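用手持夹爪录制“夹起硬板书”示教数据

适用于 Clastis 手持夹爪,采集软件为 Drotetti。更新日期:2022年10月1日

准备工作

桌面清空至只留必要物品,书平放,封面朝上。硬板书比普通绘本厚,侧边有足够的接触面,适合第一次练习。覆膜封面容易反光,录制前先看预览,反光盖住书角时转动书本或调整灯的角度。

检查两侧指垫的螺钉是否拧紧。指垫包覆层起毛不影响录制,脱胶则须更换。

操作步骤

1. 在 Drotetti 中新建任务,任务名填 pick_book,单条时长上限设为20秒。

2. 手指完全张开,静止2秒,再开始移动。后处理脚本靠这段静止对齐时间戳。

3. 从书角一侧接近。两指分列书角两边,开口正对书角,手腕保持平稳,不要边下降边旋转。 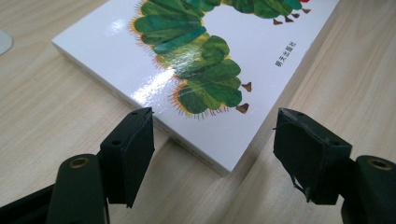

图1 接近阶段:两指张开,书角位于开口前方

4. 继续前移,让书角进入开口,指尖贴近桌面但不要刮擦。

5. 匀速闭合。接触后再收紧一点,停顿片刻,然后抬起。

6. 移到目标位置,放平,松开,沿原方向退出。退出过程也要录进去。

每录完一条,改变书的朝向和位置再录下一条。

常见问题

夹住后书向一侧转动:夹点太靠近角尖,重录时再往里送一些。

轨迹中途跳变:多为移动过快或画面里纹理太少。木纹桌面一般够用,纯白台面建议铺一块有图案的垫布。

开合宽度读数不归零:退出任务,手指闭合后重新标定,再从第1步开始。

数据筛选

9月在 Lurkthorpe 工位共录700条,剔除缺少起始静止段和手部遮挡镜头的,保留611条。失败后又重新夹起的片段单独打标签 retry,不要混入正常样本。导出格式选 Laaksonen,训练脚本可直接读取。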